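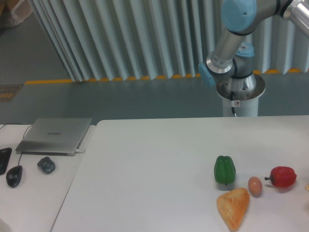
The year the Ministry decided that paintings of the sea were permitted again, Telmo Robles had 60 of them under his bed, and he wasn't at all sure that he was pleased.

He had painted them at night, you see, over 10 winters, with a blanket over the window and the stove turned low, and he had grown fond of the blanket. By day he painted what the Union at Clastmont liked, mostly tractors and the women who drove them, and he painted them decently, for he was not a man to cheat a tractor of its colour. But the sea was his own. He had thought of it that way for so long that the notice in the paper felt like a stranger reading out his mail.

"Coastal subjects," it said, "shall be admitted to the October exhibition, provided that they are of a hopeful character."

He took the paper down to Pitkänen, the café behind the tram sheds where the painters sat over one coffee all afternoon, and found the whole room arguing about what made a wave hopeful. Was it the direction? Was it the foam? Somebody thought a lighthouse would settle it, and somebody else said lighthouses came under Defence and would need a separate stamp.

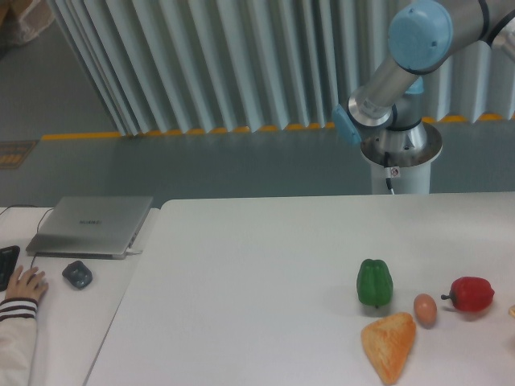 Nelli Hirvonen said that they should send in everything, the gloomiest they had, and let the Ministry find the hope in it, seeing as it had so many people on salary with nothing else to look for.

Everyone laughed, and then everyone looked at the door, out of habit, and then they laughed again at having looked. Telmo laughed too. He walked home the long way, by the canal, and pulled the pictures out and stood them against the walls until he had to sit on the bed with his feet up.

They weren't hopeful. A few of them weren't even very good, a thing he had never noticed in all those years of being forbidden to show them – and that bothered him a good deal more than the Ministry did.

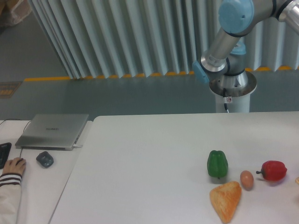 Märta Løken

He chose 2 in the end, both grey, and carried them to the hall under his coat, though there was no longer any need for the coat. The clerk gave him a ticket with 189 on it and asked, kindly enough, whether there was a lighthouse.

"Further along the coast," said Telmo, and the clerk wrote that down.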